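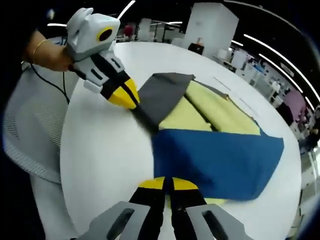 Tukley hand-held grippers at work on a folded garment, one closed on a corner of the cloth.

Tukley Hand-Held Gripper, pair

Tukley is a set of two grippers for showing a manipulation task by hand. The operator holds one in each hand and does the task directly, without a robot in the room. The movement of both grippers, the opening of the fingers and the camera picture are recorded together, and the recording can be used to train a two-arm robot with the same fingers.

The set is made by Wosetti and sold in our shop since January. It is suitable for cloth, small boxes, kitchen items and other light objects. For folding tasks we advise the soft fingertips - the hard ones slip on thin fabric.

What is in the box
2 grippers, left and right
2 camera modules, already mounted
2 data cables, 3 m each
1 calibration board
Hinojosa recording software, licence for 3 computers

Good to know
Calibrate the pair again after you change the fingertips. Leave the cable a free loop below the wrist, so it does not pull on the hand during wide movements. If you prefer remote control, the same recording format is accepted by the Grellinska leader arms - these are ordered separately.

Price: 1869 EUR per pair, without VAT
Spare fingertips: 181 EUR per set
Orders received until 30th June are delivered without shipping cost inside the EU.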